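4.3 Teaching the perception node your workspace

Okay, so by now you've got Ganex installed, the arm homes without complaining and both cameras show up in the device list. Now we get to tell the software what it's looking at. I've done this setup more times than I'd like on the bench at Parnstead, and if you go in order it takes under an hour.

My bench task is called corn_plate. There's a cooker, a plate and a toy ear of corn, and the planner has to treat the first one as an obstacle and the last one as the target. Swap in your own stuff, the steps don't change.

1. Start the node with the wrist stream only. Leave the fixed camera off for now. I know it's tempting to launch everything at once, but then you get two sets of warnings mixed together and you'll be scrolling forever.

2. Jog the arm by hand until the obstacle is partly in the wrist view, with the fingers closed. Hit Save Pose and name it near_obstacle.
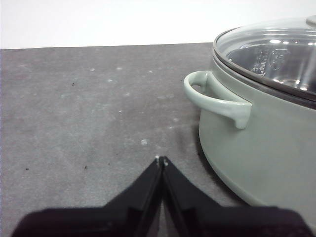

3. Open the Depth tab and look for holes. Glass lids and shiny metal are the usual troublemakers. The depth filter either drops those pixels or puts them somewhere behind the wall, and the planner will happily route the wrist through the gap. Turn on Fill From Shape and pick Cylinder. Set the padding to 13 mm. I started lower and didn't like how close the elbow moves were getting.

Note: Padding is saved per object, so if you rename the obstacle later you have to type it in again. (Yes, I've filed a ticket. Prasetyo Oei says it's fixed in the next build.)

4. Now turn on the fixed camera and wait for the status dot to go green. Run Match Views. You want at least 300 matched points between the two streams. On my last run I got 854, but a plain tabletop and a white wall don't give the matcher much to grab, so don't panic if yours is a lot lower.

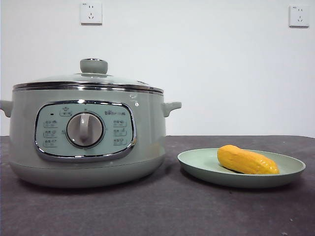

Fixed camera view with the cooker, the plate and the target on the table.

5. Draw one box per object in the fixed view and label them obstacle, support and target, spelled just like that. The planner reads those three words and ignores everything else. If your obstacle and your support are close in color, go into Segmentation and drop the color weight to zero, or the two masks can bleed into each other. Mine did!

Caution: Keep a hand on the stop button for the next step. The arm moves as soon as you click Preview, and there's no "are you sure" box.

6. Click Preview with the speed slider at its lowest setting. The arm goes to the hover pose over the target, fingers open. Check that the target sits between the fingertips in the wrist view and that its long axis runs up and down the picture. If it's lying sideways, the grasp angle is flipped, so set yaw_offset to 90 and preview again.

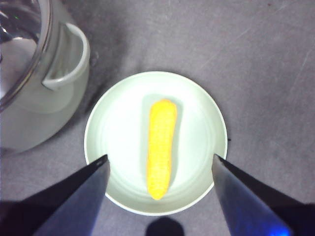
7. Save the whole thing as a profile. I put the bench name first (parnstead_corn_plate) so that the list sorts sensibly. Profiles from the older Trinport release will load, but they come in without a yaw offset, so redo step 6 on those.

If Preview stops with error 39, the planner couldn't find a path with your current padding. Take it down a millimeter at a time and rerun.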